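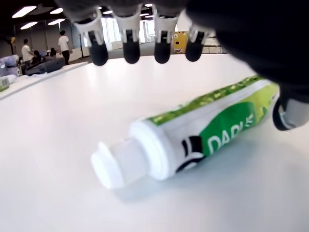

1/ Toothpaste week

Our student team has a new test object, and it is a tube of toothpaste. I will write a short thread about it, because two people from the other group asked me why we are so slow this month.

2/ For those who are new: I am Getsemaní Camacho, second year, and I keep the grasping notes for our course project. The project is called Trono. We have one hand with four fingers and a thumb, and one list of household objects. The hand must pick up each object from the table and hold it while the arm moves to the side.

3/ In January we worked only with hard things. A cup, a wooden block, a jar with the lid on. A hard thing is polite. You close the fingers, the motors feel the resistance, you stop. Our grasp program from that time is 333 lines and I was proud of it.

4/ A tube is different at each end. Near the cap it is round and thick. At the other end it is flat and thin like a folded letter. So the same closing distance is too much in one place and too little in another.

5/ Our first idea was to take it in the middle, four fingers on one side and the thumb on the other. On paper it is correct. In our tests the tube turned under the fingers and the cap went down to the table first. It looked like a fish that wants to go back to the water.

6/ Now we try with the thumb close to the flat end. Guthrie (this is how we call the thumb program, after the street where we have our lunch) brings the thumb in first and waits. Then the four fingers come down together. The waiting is important — without it the thumb pushes the tube away before the fingers arrive.

7/ Numbers, for those who like them. We made 233 attempts with the tube. In 193 of them it left the table and stayed in the hand until the end of the arm movement. The other 40 I watched again in the recordings, one by one, with a lot of tea.

8/ What I saw in the bad ones: most of them start with a wrong angle. When the tube lies diagonally to the hand, the outside fingers touch at different moments. We do not rotate the wrist enough. Kalska, our vision program, gives the angle, but it is confused by the white side of the tube on a white table.

9/ Somebody will say "use a dark table". Yes, we can. But the final demonstration is on the white one and I prefer to suffer now.

10/ The rubber fingertips deserve one post. Before every session we wipe them with a damp cloth and let them dry. I skipped it one time, and the dust made them slide so much that I believed the code was broken. I lost half of an evening with this.

11/ A question from the replies: do we squeeze the toothpaste out? The cap stays closed, so no. But the tube keeps the shape of the last grasp, and this changes the next attempt. After every 2 attempts we press it flat again by hand. If you know a better method, please write me.

12/ Next is Wilo, the program that should choose the grasp from the shape of the object without our help. It is not ready. It still thinks that every object is a cup.

13/ If you are in the course and want to try a session with us, bring an object from your bathroom. Soft ones are welcome, glass ones please leave at home. I will post the angle results when I have them.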